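Print this page | E-mail this page

Restocking a small shelf with a two-arm setup

This page covers setting up a shelf task for two arms at a bench in a shared workshop. It assumes your arms already move under your control and that you can record and play back positions. If you are still at the wiring stage, go back to the bench mounting page first.

Our build runs on a pair of Zalmont arms with the stock black grippers. The controller software is Genent, but any program that lets you name and save poses will do.

The shelf

Use a small metal rack with an open front. Ours is black flat bar with a crossbar along the front of the shelf, and it stands on the table on a base loop of the same bar. The open front lets the arms reach in below the shelf as well as above it. The crossbar stops a can sliding off the front if it gets nudged.

Tighten all the fixings before you start. A rack that rocks by 2 mm at the foot will move a good deal more at the shelf. Mark the position of the base on the table with tape so that you can put the rack back after someone has borrowed the bench.

The cans

Full drinks cans are heavy enough to stay put and hard enough not to dent. Empty ones fall over at the first touch and crush easily, so leave them until the grip is tuned.

Choose cans that look different from one another. If you are using a vision step, a mixed row will show you sooner where it gets confused. Have at least one pair of the same kind as well, because matching cans cause their own trouble when the program has to pick one of them.

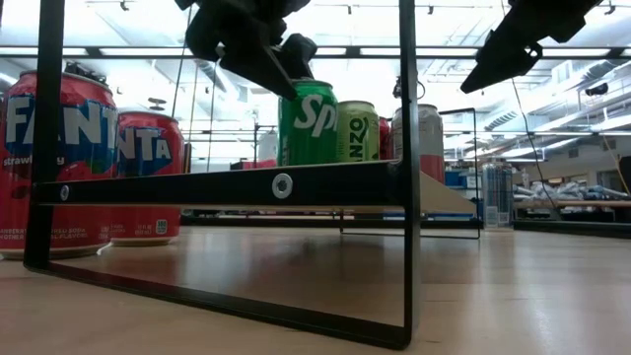
Setting the approach

Come down on the can from above, with the fingers open wider than the rim. Save three poses for each shelf position:

1. Clear. The gripper is well above the tallest can.
2. Ready. The fingers are on either side of the can, not touching.
3. Grip. The fingers are closed.

Always go through the clear pose when moving between positions. It is tempting to cut across at ready height to save time, and you will knock the neighbouring can over.

For positions close to an upright post, turn the wrist so the fingers open front to back. We lost an afternoon in August to a finger catching the post on the way out.

Grip force

Genent gives grip as a raw value up to 4000. We settled on 3736 for full cans. Start much lower and raise it in small steps until the can lifts without slipping. If the side of the can starts to give, go back a step.

Sharing the space

With two arms over one shelf, decide which arm owns which end. Ours have a line down the middle, and neither arm may cross it unless the other is at its clear pose. Put this check in the program and do not rely on timing. Run the whole thing at a quarter speed until it has gone through several times without a touch.

Check the cables at the same time. Move each arm by hand to its furthest pose and look for anything that pulls tight or could hook a can on the way past. Tie the slack to the arm, never to the rack.

If it goes wrong

Can tips as the gripper opens: the fingers are not opening evenly, or the can was let go above the shelf. Lower the grip pose slightly.

Can lands against its neighbour: check the tape marks. The rack has probably moved.

Arm stops part way: look at the load reading before you restart. On our arms this has usually been a finger resting on the crossbar.

Okafor, Trundanley shared workshop. Last changed 2025-12-07.

Contact | Copyright Trundanley shared workshop | Back to top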